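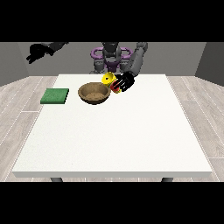
Do I need a finished robot before I start on the simulation?
You don't. I started mine with a bare shoulder bracket and a box of motors, and the sim side has been way ahead of the hardware ever since.

So, the update on the garage build! The Ghauri (that's my two-armed upper body, for anyone new to this list) still has only one real arm, and it's clamped to the workbench at Droltholm, our shared shop. The other one is waiting on a wrist bearing that I'm told ships in December. Meanwhile I've been doing pick-and-place at night on my laptop, bowl and play food on a plain white table, and I've saved 217 runs so far. My favorite part is moving the objects around between runs and finding out which grasp settings were just lucky.

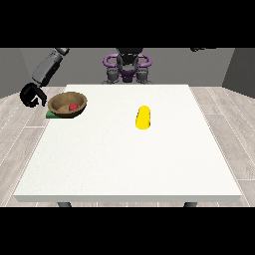

Apple in the bowl, yellow piece out on the table.

Next up is finger friction. I had it set way too high, so I'm going back through the settings file one joint at a time (14 joints, lots of coffee). If anybody has a spare Prirkudix driver board, please write back, I'll trade you filament for it! I'll be at the shop on Saturday, October 14, 2023, with the real arm powered up and the laptop next to it.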